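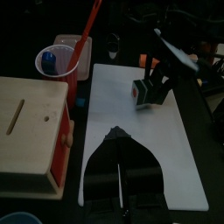 A wooden box, a red cup and a little cube on a white board. Which one is the best shape for stacking?

Hi again! I'm Shobha Mudaliar, and today I want to talk about shapes, the solid kind you can pick up and turn over in your hands. I have a whole drawer of them at home and I'm always adding more (last July I came home from vacation with a bag of wooden blocks and hardly any clean socks).

Let's start with the cube, because it's my favorite. A cube has six flat sides, and we call them faces. Every face is a square, and all the squares are the same size. Look at the cube up there and you'll spot red on one face and dark green on the one next to it. Where two faces meet you get a straight line called an edge, and where the edges come together you get a pointy corner. A cube has 12 edges and eight corners. Go find a dice and check me!

Now the box. A box has six faces too, but they don't have to be squares. Some can be long rectangles. Cereal boxes are like that, and so are most books.

I like the holes in the lid of that wooden box. One is a long slot and one is small and round. Holes have shapes too, and this is where it gets fun -- a coin is round if you look at it from the front, but turn it sideways and it's long and skinny. So a coin can slip through a slot! A marble can't do that trick. A marble is round whichever way you turn it, so it needs a hole at least as wide as its middle.

And the cup? Lots of cups are nearly a shape called a cylinder, like a soup can, with a circle at each end. Cups often get a bit wider toward the top, though, and that's why you can stack one inside another.

Try it yourself. Take an empty shoebox, ask a grown-up to cut one slot and one round hole in the lid, and collect things from around the house. Before you post each one, guess which hole it will fit. My neighbor Magnus tried it with 44 buttons and got only 4 guesses wrong -- I got a lot more wrong than that!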